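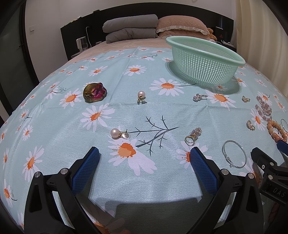
According to Ketsara Thongsuk, the first sign was easy to miss: the robot arm took a ring from a tray, and its fingers continued to close after they should have stopped.

5 shares | 5 comments

OMTHORPE — Femby has stopped the use of its small-objects program on all Alinex robot arms while it corrects a fault in the training recordings. No person was hurt. One earring was damaged in a test at the Saithong workshop on a Tuesday in September, and the arm was switched off by the operator.

The program teaches the arm to pick up and sort small personal things such as rings, pearl earrings and bead bracelets. People record the movements first with hand-held grippers, in ordinary rooms, with the jewelry laid on a bed or a table. The arm then learns from these recordings how wide to open its fingers and when to stop closing them.

The fault is in the hand-held grippers. The pins which join the linkages of the fingers can become worn after many hours of use. When this happens, the fingers have a little free play, and the gripper records a gap which is wider than the real one. For a thick object the difference has almost no effect. For a thin ring band or the post of an earring, the arm learns to close too far, and it presses with more force than is safe for the object.

"We checked the arm first, and this was our mistake," said Kanokwan Chaimongkol of Femby. "We changed a motor and we changed the software limit, and the problem came back the same afternoon. The recordings should have been checked on the first day."

Femby has called back 16 hand-held grippers for inspection. Worn pins were found in five of them. A total of 30 recording sessions made with these five grippers have been taken out of the training set and will be recorded again.

Customers who use Alinex arms with the small-objects program are asked to do the following:

Switch the program off from the main menu and leave it off until Femby sends a written notice.

Do not use the arm to hand small objects to a person. The extra force could pinch a finger.

Do not try to correct the fault by lowering the speed. The speed has no influence on it.

Other programs, including folding and shelf work, were made from different recordings and can be used as normal.

From now on, every hand-held gripper will be closed on a metal gauge before a session and again after it. If the two readings do not agree, the session will not be used. The finger pads will be looked at during the same check — a pad which has moved on its finger can give a similar error, although Femby has not found such a case.

Edem Amissah, who leads the recording work, said that the people who made the sessions did nothing wrong and will be paid in full for them and for the repeated ones.

Femby will inform customers by letter when the corrected program is ready. There is no date for this yet. Questions can be sent to the service desk in Omthorpe.

Comments

Boonmee Somboon
We have the arm in our repair shop and switched the program off this morning. Does the notice come by e-mail also? Our letters go to the old address.

Femby Service Desk
Yes, it will come both ways. Please send us the new address.

Wichai Saengthong
Is the gauge check done with the fingers closed only, or at several openings? Wear in a pin can hide at one position and appear at another.

Femby Service Desk
At several openings, from almost closed to fully open.

Wichai Saengthong
Good, thank you.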